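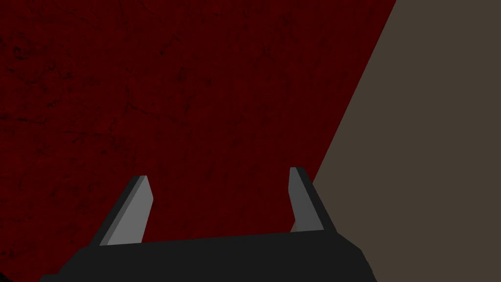

I have been trying to pick a color for the downstairs hallway since we moved in, and if you've been reading this blog for a while you know I am not a fast decider. I painted my last apartment once in eleven years and it was the same white it started as. But this hallway gets no sun at all, it's long and skinny, and whoever lived here before went with a sort of hospital green that makes everybody look seasick. So, a dark red! A proper one, with some texture to it, going right up against a plain gray-brown like in the picture, with a hard straight line between the two and no trim or fade or anything cute. I keep coming back to that combination. My sister thinks it will feel like living inside a steakhouse, and I told her I like steakhouses.

The trouble is that every red I bring home turns into something else by dinnertime. I've got 4 sample pots open on the stairs right now. One went pink. One dried the exact shade of canned kidney beans (I kind of love it, but no). The one I had real hopes for was from Flilside, and it looked wonderful in the store and like rust on my wall. I painted it on a big piece of cardboard too and walked it around the house for an evening, holding it next to lamps.

Then I got talking to Uriel Salinas, who did the plaster in our bathroom last May and has opinions. He said I was skipping the gray undercoat. Apparently reds are see-through little monsters and if you put them over white, or worse, over green, you'll be doing coats until you retire. He uses a Trurar primer tinted to a middling gray, and he told me to leave it overnight even though the can says 30 minutes. I did one square by the coat hooks that way and wow, what a difference. Two coats and the green was gone.
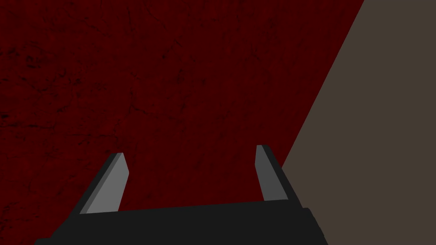 Deep red, and plenty of it. This is the mood.

So now I'm down to money. The hallway plus the bit that goes up the stairs came out at 383 square feet, which is more wall than I wanted to hear about. The Metwally paint is lovely and thick but it's priced like perfume, and I'd need two gallons at least, plus the primer, plus a decent brush for the edge where the red meets the brown. I'm not cheaping out on the brush again. Last time I spent roughly 14 evenings picking bristles out of a bookcase.

If anyone has used the textured stuff on a stairwell, please tell me how it holds up to backpacks and dog shoulders. Can you wipe it? Does it hang on to dust? I'm going over to Clornaldale to look at the big sample boards before I buy anything, and the coat hooks are staying in a box until I've made up my mind.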